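先写一版放着，回头再整理。Besson 租给我们的 Mikura 双手套件，试用期 3 周，下面是数据说明加评测笔记，混在一起的，凑合看。

# mikura-washstand-trial

**状态**：能用，字段还会改
**维护**：Ninis 评测组，找 Clémence Tanguy
**套件来源**：Besson（租赁，含远程支持）
**许可**：内部 + 合作方，外发先问

## 有什么

- 遥操作片段，洗漱台任务为主
- 头部视角、腕部视角
- 双臂关节角、手指关节角、指令时间戳
- 每段一句任务描述（中文，英文是机翻，别太信）
- 操作备注，自由文本，写得有长有短

没有：力觉（套件可选件，没租）、深度、声音。

## 套件本身

双臂，五指手，手掌和手腕套黑色布套。布套是 Besson 后补寄的，说明书里没提，装法问了支持才知道：先套手再上腕部固定环，反过来会卡拇指。拆的时候同理，倒着来。

标定流程还行。开机、归零、张手、握拳、存。归零没过就断电重来，软件里那个"重新归零"按钮按了没反应，已报。

走线是最烦的。臂外侧的黑线一大把，搭在台面上，再从台沿垂下去。右臂往台子里侧伸的时候要盯着，绕圈的那段容易勾住台角。
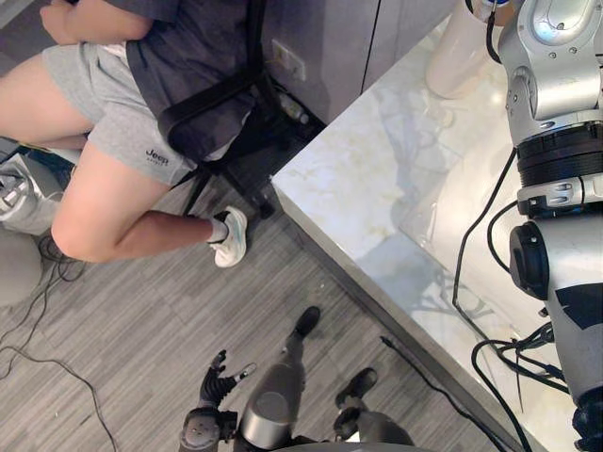 Charoen Yimyam 的意见：线别用扎带勒死，留出肩部转一圈的余量，他们在 Gukville 那套就是勒太紧，接头松了还以为是驱动的毛病，查了一下午。

照改了，改成魔术贴，松紧自己调。肩部那段多留了一截，难看，但再没报过掉线。建议 Besson 直接出个线槽，哪怕收钱。

## 手

金属指节，黑色指尖，连杆外露。好处是卡了什么一眼能看见，坏处是布套边角会往连杆缝里钻。每次开工前拨一下袖口，养成习惯。

拇指壳体在腕部画面里显得大，抓小东西时容易先碰到台面。操作时手腕抬一点再合指，比直着压下去稳。新手都要练一阵。

移动底座换位置的时候，手臂收好、手指朝下，别边走边张手。腕部相机在移动中拖影严重，

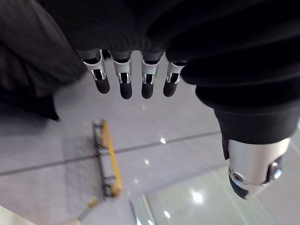 所以换位段单独打了 `transit` 标签，训练时默认过滤掉。要做导航相关的可以把它捞回来，配置里 `skip_transit: false`。标签是人工打的，起止点会差几帧，介意的自己按底座速度在切一遍。

地面反光也会影响腕部画面的自动曝光。锁曝光试过，换到暗处又全黑，最后还是自动。谁有好办法说一声。

## 任务

都不复杂，台面上的日用品：

1. 从筒里取物
2. 牙膏拿起、换姿态、放下
3. 杯子挪位
4. 毛巾取下、挂回

取物这项失败最多。手要从筒口上方下去，指尖挤在一起，目标又都挨着。左臂在这个任务里基本不参与，垂着就行，但关节数据照录。

筒子轻，手背一蹭就跑。不许粘在台面上，粘过一次，大家操作习惯全变了，那批数据撤掉了。

操作顺序：手停在筒口外侧 → 对准 → 半合 → 下探 → 合指 → 直上直下提出来。斜着提会把别的带出来。带出来了就标 `extra_object`，不用重录。

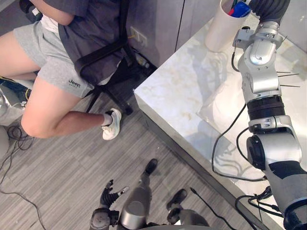 ## 字段

```
episode_id 字符串，唯一
task 取物 / 牙膏 / 杯子 / 毛巾
operator 代号，不放真名
head_rgb 视频路径
wrist_rgb 视频路径，左右分开
arm_q 双臂关节角，弧度
hand_q 手指关节角，弧度
success true / false / null
tags 列表，可空
note 自由文本
```

`success` 为 null 的是没来得及复核，不是失败。以经有人搞错过一次，拿去算成功率，数字难看得离谱。

单段上限 4000 帧，超了自动截断，尾巴存成下一段，`note` 里有"续"字。拼回去的脚本在 `tools/` 下面，跑之前先备份，它是原地改的。

## 已知问题

- 归零按钮无效（Besson 确认，等固件）
- 固件升到 19 之后手指关节角零点有偏，旧数据要减偏置，表在 `calib/`
- 头部和腕部时间戳不同源，做对齐用指令时间戳，别用文件时间
- 头部视角会拍到附近坐着的人，外发前先过一遍打码流程，没打码的别传网盘
- 镜面反射：镜子里会出现机器人自己的手臂，检测模型偶尔当成另一只手。标签 `mirror`，标得不全

Lucienne Perrin 提过把镜子遮掉，没采纳。买套件的人家里也有镜子，遮掉了测出来的东西没意义。

## 租用体验

支持响应快，邮件当天回，电话偶尔占线。文档差，图和实物对不上，缺布套、缺走线，螺丝规格有一处写错。备件送得及时，指尖胶垫单独下单也给发。

价格不写在这里，问 Ysaline Lefèvre 要报价单。只说一句，力觉那个可选件贵得没道理。

牙膏任务是这套手表现最好的一项。软管粗细合适，几根手指能包住，斜着拿也稳得住，适合拿来给新操作员上手。换姿态别急，先离开水池上方再转腕，掉进池里捡起来很费时间。盖子朝哪边不做要求，备注里写一下就行。

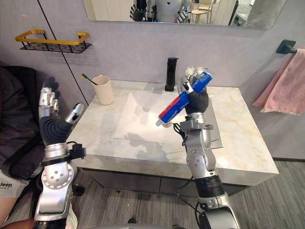
只租单臂，这份数据还能用吗？

取物任务可以，读 `arm_q` 时只取右臂那半，左臂的维度丢掉；毛巾任务别用，两只手配合着来的，拆开没法训。

## 用法

```
python tools/check.py --root data/
python tools/export.py --task 牙膏 --out out/
```

check 先跑，缺文件会列出来。中文任务名在某些终端会乱码，改用 `--task-id`，对照表在 `tasks.yaml`。

## 待办

- [ ] 复核剩下的 null
- [ ] mirror 标签补全
- [ ] 英文任务描述找人重写，Loretta Blackwood 答应看，还没排期
- [ ] 续租还是买断，3 月底前给 Besson 回话
- [x] 扎带换魔术贴

改动直接提 PR，别在表格里留言，看不过来。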